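About us

Pollorer puts on live music. Small rooms mostly, blues, jazz, folk, the odd brass band. Started by Parveen Orakzai and Hendrik Timmermans after one too many nights watching good players go home with nothing but bus fare.

Three rooms now. The Brallano is the big one, seated, decent piano. Grusport is standing only and loud. Dhanial is the upstairs room, 69 seats, no bar, people come to listen. Parveen does the bookings, Hendrik does sound and the accounts (in that order of enthusiasm). 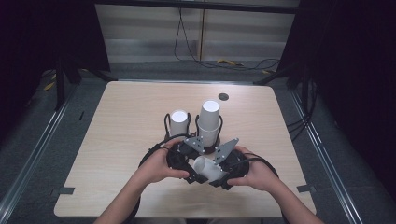

Do you take demos from bands you've never heard of?

Send them in — two songs is plenty, live recordings prefered. Parveen listens to everything and replies within 14 days, longer if she's out on the road with someone.

What we pay: a set fee, agreed before the night, same for the support act's travel. No pay-to-play. Never have.

Benefit nights too. We give the room for free, the organisers pick the cause and the bill, and we stay out of the speeches. February's online one brought in £4000 for the musicians' hardship fund, thankyou to everyone who chipped in.

Rooms still shut as of March 2021. Streams carry on from Dhanial, same start time, pay what you can. Tickets already bought stay valid — or ask for your money back, no forms.

Bookings go to Parveen, everything else to Hendrik.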